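Kikdale Garden Club
Minutes of the regular meeting, 2025-06-25

The chair opened the meeting a few minutes late so that everybody could get a glass of iced tea and find a seat, and it was a pleasure to see such a good turnout on a warm evening. Several new faces had come over from Kirnasex, and they were made very welcome. The minutes of the last meeting were read and approved with one correction: the plant swapped at the spring table was lemon balm, and the member who took it home thinking it was mint would like that written down.

Money
The balance stands at $609 after paying for the mulch and the new hose. The plant sale brought in $431, our best so far, and the chair thanked all who potted, labeled, carried and sold. The tomato seedlings were gone before noon, and next year we will start more of them. There was some friendly back and forth over whether the peppers had been priced too low, and it was left for the sale planning meeting.

Compost bins
The middle bin behind the shed has been smelling sour for a few weeks. Members who turned it found a thick mat of grass clippings, packed down and going slimy. It was agreed to fork it all out, mix in the shredded leaves saved from the fall, and put it back in thinner layers. Please do keep bringing your clippings, but spread them out and cover them with something dry when you do. A member asked about citrus peel, and the feeling in the room was that a little is fine and a whole bucket is too much. The finished compost in the left bin is lovely, dark and crumbly, and anyone with a plot may take up to 30 pounds before the end of the summer. There is a scale hanging just inside the shed door.

We then had a long and enjoyable talk about worm bins. One member keeps hers under the kitchen sink and has never had a fly. Another had plenty of flies, and was advised to bury the scraps deeper and lay a sheet of damp newspaper on top. A short worm bin evening was proposed for September, and hands went up all over the room, so we will go ahead with it.

Rain barrels
Kohlhase, the hardware store on the corner, has kindly offered us a club price on rain barrels if we order together. A sign-up sheet was passed around and is now pinned to the board. There was a question about mosquitoes, and it was agreed that every barrel on the club lot must have a tight screen over the top. The stand for the shared barrel needs to be leveled first, as it leans toward the fence and has done so ever since the path was dug up.

Bean trial
The side-by-side bean trial is coming along nicely. The Zana row came up evenly and is already climbing well past the first string, while the old bush beans were chewed by something small and determined. Slugs were blamed, and then earwigs, and then a rabbit, and the matter was left open. Members on the watering list are asked to water the bean rows at the base and early in the day, and to leave the leaves dry if they possibly can.
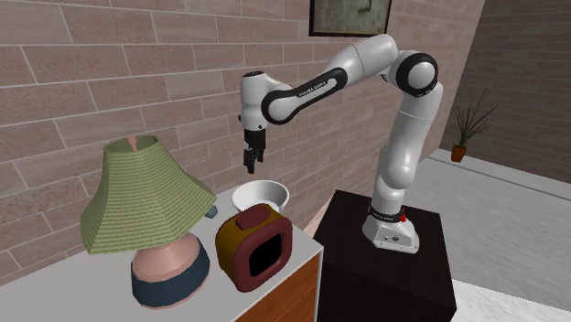
4 min read

Watering list
There are still gaps in the second half of summer. If you are going away, please trade your turn with somebody and write the change on the sheet, so that we do not have two people on one evening and a dry week after it. The far tap drips unless it is turned quite hard to the right. A new washer will be bought, and up to now a bucket has been catching the drips, which at least has kept the marigolds happy.

New business
A request came in for one raised bed that can be worked from a chair. Everyone liked the idea very much. It was moved and seconded to set aside $300 for lumber and soil, and the motion carried with no votes against. The bed will go near the gate, where the ground is flat and the path is widest, and the height will be settled by having the people who want to use it come and try a few boards set on blocks.

It was also asked whether we might swap seeds by mail with other clubs. The idea was well liked but we ran short of time, and it goes on the list for the next meeting.

Closing
Thanks were given for the rhubarb bars and for the zucchini bread, and the recipe for the bread will be copied and left by the sign-in book. Two casserole dishes and a pair of green gloves are still waiting in the shed for their owners. The meeting was adjourned and members stayed on to pick lettuce from the end bed before it bolts.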